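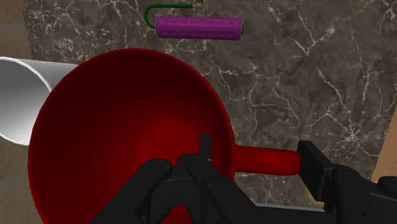
The Syrup Year

The winter Huguette Campbell turned old enough to be bossy about it, she decided the whole of Durkstead ought to have elderberry syrup for Christmas, and when Huguette decided a thing on behalf of Durkstead, it generally fell to Anel Zulu, next door, to carry the jars.

He didn't mind. He had moved into the little house in May, knowing not a soul, and the first person to come up the path had been Huguette with a loaf under one arm and a long list of complaints about the previous tenant's hedge. By the time she got to the end of the list the kettle had boiled twice, and they were friends.

"My grandmother's recipe," she told him now, flattening a brown card against the counter. "Her mother's, really. It says 1859 on the back, but that might be what somebody owed somebody."

Anel turned the card over. The ink had gone the color of weak tea, and half the words were in a language neither of them could read anymore. "Does this say three cups of sugar, or eight?"

"We'll start with three and see how we feel."

They felt, after a good deal of tasting, like five. The windows steamed over, and Zora, the cat, who had opinions about steam, took herself upstairs and thumped about on the landing. Huguette talked the whole time. She talked about the Hashmi boys, who used to steal berries off her fence and then bring them back to her door to sell (she always paid, they had such nice manners), and about the year the river came up into the church, and a little, while she was wiping down the stove, about her husband, who had liked his syrup on cold rice pudding and nothing else.

"On rice pudding?" said Anel.

"He was a difficult man to feed. I miss it terribly."

He didn't know what to say to that, so he dried the ladle again, though it was dry already, and she patted his arm as she went by to look for the labels.

It was dark when they set out with the wagon, the jars wrapped in dish towels and clinking anyway. At the first gate Huguette stopped to catch her breath.

"You knock," she said. "I'll do the talking."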